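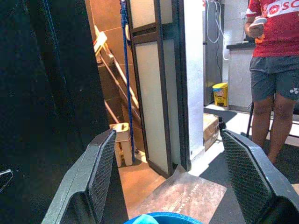
The Kerton gripper with mesh pads on both fingers, opened wide.

Kerton publishes its gripper care routine, and it fits on one page

I look after the Kerton, and I've been asked so many times how we keep its gripper in shape that we're putting the whole routine out this month, free to download. No sign-up, no sales call!

We're Clindimex, a small outfit that sets up and services household robots, and the Kerton is the one I spend most of my days with (evenings too, if I'm being fair). It has two fingers, each with a diamond-patterned mesh pad on the inner face, and those pads are where nearly all the upkeep goes. They pick up lint, soap and whatever was on the last sponge, and once the pattern fills in, the grip gets sloppy.

So every 200 cycles we open the fingers all the way, cut the power and brush the pads with a dry toothbrush. Go along the diamonds, then across them. At 600 cycles the pads come off and new ones go on. I used to stretch that a lot further, and I paid for it in dropped cups.

After a pad change I always redo the wrist camera check. Open the fingers, look at the live view, and make sure both tips show up low in the picture, one on each side. If one sits higher than the other, loosen the finger mount, nudge it and tighten it again – a quarter turn is plenty. Then run five slow closes on a soft cloth before you let it near anything breakable.

Our service log now stands at 3,413 gripper cleanings, and the page is built from those notes. Yensuk, who make the replacement pads, have agreed to sell them in pairs from December, so you won't end up with one new pad facing one worn one.

The care page and a printable wear chart are on the Clindimex site under Kerton, part number 325. Ramis owners can use the brushing steps too, but please skip the camera part – theirs is mounted differently and I'm still writing that one up.

Press contact: Clindimex service desk, mornings only.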